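Four Months With the Fasar Handheld Grippers
Reviewed by Ngaio Tipoki

Verdict first, for those of you reading this in a meeting: buy the Fasar pair if your method learns from demonstrations people do by hand, and budget for sore wrists. Skip it if you were hoping the hardware would have opinions about your training recipe.

What you get

Two black handheld grippers, a camera on each, square markers for tracking, and a manual that seems to have been translated by someone in a hurry to catch a ferry. You squeeze, the jaws close, the software writes down where everything went. Later a policy is trained on the recordings and a robot arm has a go at the same job. Setup took me a morning. The second setup, after I had lost the calibration file, took ten minutes, so I suppose I learned from demonstration too.

What we tested it on

Our question at Odville was a dull one and I stand by it: does a policy for two-handed cloth work get better if you collect more demonstrations, or if you collect fewer and make the rooms and objects more varied? Laine Ozoliņš wanted more. I wanted variety, mostly so I could stop doing the same thing in the same corner.

We recorded 1000 demonstrations in a single room, then a second set of the same size spread over several rooms. Each policy got 100 trials on objects it had never met. The varied set won clearly on the new objects and lost slightly on the old ones. Laine has asked me to mention the second part first, and I have not.

Handling cloth

The jaws hold thin fabric well. Dark fabric is harder on the rest of us. Black cloth against a black gripper gives the cameras very little to work with, and a fold hanging over the near gripper hides the very edge you care about. Tegwen Wogan tried brighter lamps, which helped her mood. What helped the policy was slowing down at the handover and keeping the markers facing the other camera.
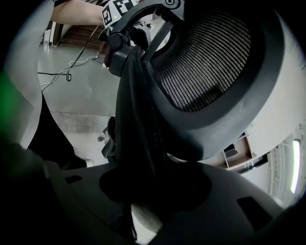 Tracking

Good when a marker is in view, creative when it isn't. We threw out around 4 percent of recordings for jumps in position, nearly all from two-handed stretches. The Venckus add-on smooths over these gaps so politely that you may not notice your data is wrong. I left it off.

Comfort

Fine for twenty minutes. After an hour you will hold your coffee like a claw.

Would I buy it again?

Yes, with a spare pair and somebody younger to hold them.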